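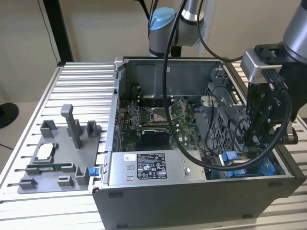

How to clean the dust from an old desktop computer

My computer was becoming very loud every summer, and in December it started to switch off alone. My neighbour Huia Doolan told me to clean it before I spend money on a new one. I do it now two times in the year.

What you need: a screwdriver, a soft dry paintbrush, a can of compressed air and a small dish for the screws.

1. Shut down the computer, turn off the switch at the back and pull out the power cord. Wait 15 minutes.

2. Lay the case on its side on a firm table, with good light. Not on carpet please.

3. Take off the side panel. Touch the bare metal of the case with your hand before you touch any part inside.
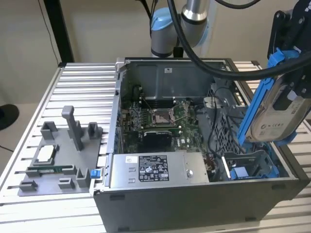

4. Begin with the fans. Hold the blades still with one finger, then blow short bursts of air. Keep the can upright, or it will spray cold liquid.

5. Brush the grilles and the corners gently. The grey fluff behind the front cover is usually the worst, and mine came out in one piece like felt.

6. Check that every cable is still pushed in fully. I once loosened one and lost a whole evening to find it.

7. Put back the panel, stand the case up and plug in the cord.

If you have a cat, as I do, look at the front grille every month also. A vacuum cleaner is fine for the outside of the case, but I do not use it inside.

Milagros Quintana, Drolldale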